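트레스테오, 양팔 로봇의 셔츠 걸기 학습법 연구 결과 공개
실패 직전 구간만 골라 다시 가르치는 ‘구간 재시연’ 방식… 시연 데이터 3919건 사용

보도자료
배포일: 2026년 8월 15일
배포: 트레스테오 연구홍보팀
즉시 보도 가능

로봇 조작 기술 기업 트레스테오(Tresteo)는 양팔 로봇이 셔츠를 옷걸이에 끼워 봉에 거는 작업을 학습하는 새로운 방법을 개발하고, 그 결과를 기술 보고서로 공개했다고 밝혔다. 연구는 의류 물류 기업 저스트브리지(Justbridge)와 공동으로 진행했으며, 실험은 트레스테오의 올턴(Olton) 연구동에서 이루어졌다.

보고서의 핵심은 ‘구간 재시연’이라고 이름 붙인 데이터 수집 절차다. 사람이 로봇을 원격으로 조종해 작업 전체를 처음부터 끝까지 보여 주는 기존 방식에서는 쉬운 동작과 어려운 동작이 같은 비율로 기록된다. 옷을 집어 드는 동작은 수천 번 쌓이지만, 정작 실패가 몰리는 옷걸이 끝과 어깨선의 접촉 순간은 전체 기록에서 차지하는 시간이 짧다. 연구진은 학습된 로봇이 실패하기 직전의 상태를 저장해 두었다가 그 지점에서 조종자가 이어받아 짧은 시연을 추가하도록 절차를 바꾸었다.

셔츠 걸기는 로봇 조작 연구에서 까다로운 과제로 꼽힌다. 천은 잡을 때마다 모양이 달라지고, 단추와 깃, 소매가 겹치면 카메라로 가장자리를 구분하기 어렵다. 철사 옷걸이는 가볍고 잘 휘어 그리퍼가 쥔 위치에 따라 끝의 방향이 바뀐다. 두 팔 가운데 한쪽이 먼저 움직이면 반대쪽이 잡고 있던 천이 당겨지므로 양팔의 시점을 맞추는 일도 필요하다.

연구진은 작업을 네 단계로 나누어 분석했다. 구겨진 상태로 놓인 셔츠의 방향을 파악하는 단계, 옷걸이를 잡아 셔츠 위로 가져오는 단계, 옷걸이의 양 끝을 어깨 안쪽으로 넣는 단계, 걸린 셔츠를 봉으로 옮기는 단계다. 첫 번째와 네 번째 단계에서는 기존 방식과 새 방식의 차이가 크지 않았다. 차이는 대부분 세 번째 단계에서 나왔다.

학습에는 시연 데이터 3919건이 쓰였다. 이 가운데 작업 전체를 담은 시연을 먼저 모아 기본 모델을 만들었고, 나머지는 구간 재시연으로 채웠다. 구간 재시연은 모두 3회에 걸쳐 반복했다. 매회 새로 학습한 모델을 로봇에 올려 실패 지점을 다시 찾고, 그 지점의 시연을 보충하는 식이다. 비교 대상으로는 같은 건수의 시연을 전체 작업 방식으로만 모은 모델을 사용했다.

평가에는 색상과 무늬, 두께가 다른 셔츠 18벌을 썼다. 단색 버튼업 셔츠와 체크무늬 셔츠가 모두 포함되었고, 평가용 셔츠는 학습 과정에서 한 번도 사용하지 않았다. 매 시도는 셔츠를 작업대에 뭉쳐 놓은 상태에서 출발했다. 셔츠가 봉에 걸린 뒤 양쪽 어깨가 옷걸이에서 벗겨지지 않아야 성공으로 기록했으며, 단추를 채우는 동작은 평가 범위에 넣지 않았다.

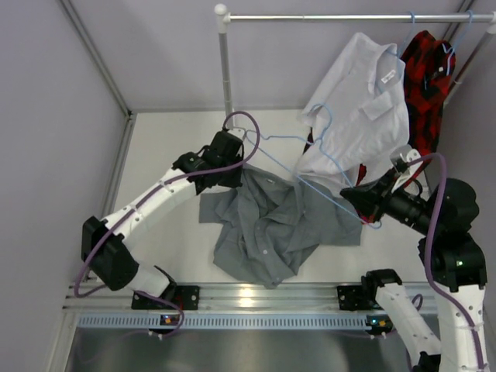 저스트브리지 현장 운영 부서에서는 성공률보다 실패했을 때의 상태가 더 궁금했다는 의견을 전해 왔다. 셔츠가 바닥에 떨어지면 사람이 라인에 들어가야 하지만, 작업대 위에 남아 있으면 로봇이 다시 시도할 수 있다는 것이다. 이 부서는 또 옷걸이의 한쪽만 끼워진 채 봉에 걸린 셔츠가 검수에서 가장 늦게 발견된다며, 이런 경우를 별도 항목으로 집계해 달라고 요청했다.

연구진은 이 의견을 받아들여 실패를 ‘작업대 잔류’, ‘낙하’, ‘불완전 걸림’의 세 유형으로 나누어 다시 정리했다. 비교 모델에서는 불완전 걸림이 전체 실패에서 가장 큰 비중을 차지했다. 구간 재시연으로 학습한 모델에서는 작업대 잔류가 가장 많았고, 불완전 걸림은 줄었다. 연구진은 어깨선 접촉 구간의 시연이 늘면서 로봇이 옷걸이가 제대로 들어가지 않은 상태에서 팔을 빼고 다시 접근하는 동작을 익힌 것으로 보고 있다.

전체 실패 건수는 비교 모델보다 약 40퍼센트 감소했다. 다만 이 수치는 앞서 설명한 평가 조건에서 얻은 것으로, 니트나 안감이 있는 재킷처럼 성질이 다른 의류에는 그대로 적용할 수 없다. 검은색 셔츠에서는 깃의 안쪽과 바깥쪽을 혼동하는 사례가 두 모델 모두에서 나타났으며, 구간 재시연 이후에도 개선 폭이 작았다. 조명 위치를 바꾼 추가 실험은 아직 끝나지 않았다.

작업 시간에서는 뚜렷한 이득이 확인되지 않았다. 새 모델은 재접근 동작을 더 자주 수행하기 때문에 일부 셔츠에서는 한 벌을 거는 데 걸리는 시간이 오히려 길어졌다. 보고서는 단계별 소요 시간을 따로 실었고, 재접근 횟수에 상한을 두었을 때의 결과도 부록에 포함했다. 상한을 낮게 잡으면 시간은 짧아지지만 작업대 잔류가 늘어나는 경향이 있었다.

데이터 수집 비용도 보고서에서 다룬 항목이다. 구간 재시연은 한 건의 길이가 짧아 조종자의 작업 시간이 줄어든다. 반면 저장된 실패 직전 상태를 실제 작업대에서 비슷하게 재현하는 준비가 필요하다. 로봇 팔의 자세는 자동으로 복원되지만 천의 모양은 사람이 손으로 맞추어야 하고, 원래 상태와 완전히 같게 만들 수는 없다. 연구진은 화면에 저장된 영상을 반투명하게 겹쳐 보여 주는 보조 도구를 만들어 이 준비 과정에 사용했다. 천이 옷걸이 끝에 이미 걸린 상태는 재현 편차가 특히 컸고, 편차가 기준을 넘은 시연은 학습에서 제외했다.

이번 연구에는 트레스테오의 내부 학습 플랫폼인 그린우드(Greenwood)가 사용되었다. 그린우드는 원격 조종 기록, 로봇의 관절 상태, 카메라 영상을 같은 시간축에 맞추어 저장하고, 조종자가 실패 구간을 표시하면 해당 구간의 앞뒤 상태를 함께 불러온다. 구간 재시연 기능은 지난 5월 플랫폼에 추가되었다. 외부 제공 여부는 정해지지 않았다.

트레스테오는 평가 절차와 실패 유형 분류 기준, 셔츠별 결과표를 기술 보고서와 함께 공개한다. 시연 데이터 가운데 일부는 정리 작업을 거쳐 연구 목적으로 신청한 기관에 제공할 예정이다. 신청 양식과 이용 조건은 데이터 정리가 끝나는 대로 회사 웹사이트에 게시한다. 학습된 모델 자체는 공개 대상에 포함되지 않는다.

후속 연구에서는 셔츠의 종류를 넓히고 옷걸이의 재질과 폭을 달리한 조건을 시험한다. 저스트브리지와는 반품 의류의 재정리 공정을 대상으로 적용 가능성을 검토하고 있으며, 현장 설치 일정은 확정되지 않았다. 두 회사는 검토 과정에서 불완전 걸림을 자동으로 찾아내는 검사 단계를 함께 시험하기로 했다.

트레스테오 소개
트레스테오는 천, 케이블, 포장재처럼 모양이 쉽게 변하는 물체를 다루는 로봇 조작 기술을 연구하고 개발한다. 올턴 연구동에서 양팔 로봇 실험 설비와 원격 조종 설비를 운영하고 있다.

저스트브리지 소개
저스트브리지는 의류 브랜드와 유통사를 대상으로 입고, 검수, 보관, 반품 처리를 수행하는 물류 기업이다.

자료 문의
기술 보고서와 결과표에 관한 문의는 트레스테오 연구홍보팀에서, 반품 공정 적용 검토에 관한 문의는 저스트브리지 홍보 담당 부서에서 받는다.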